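Visit to the Drirnimwood flood control centre

1 min read

On Tuesday we were 18 visitors at the open day in Drirnimwood. Kilian Kälin showed us the river gauges and explained the storm warnings. The Grelska rose 30 centimetres in one night in March, he said, and the lower road was closed.

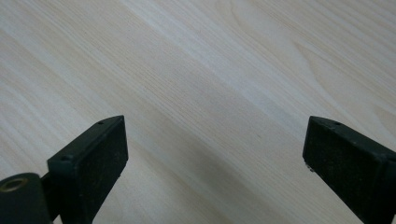
In the pump hall

Koller, the older pump, needs 20 minutes to start. The new one needs 7 — a big difference when the cellars are filling. 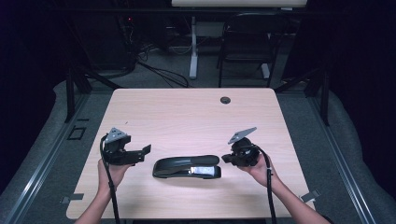
Zarkalton Flood Watch Group

Humaira Gondal asked about sandbags. Each street must order its own before autumn.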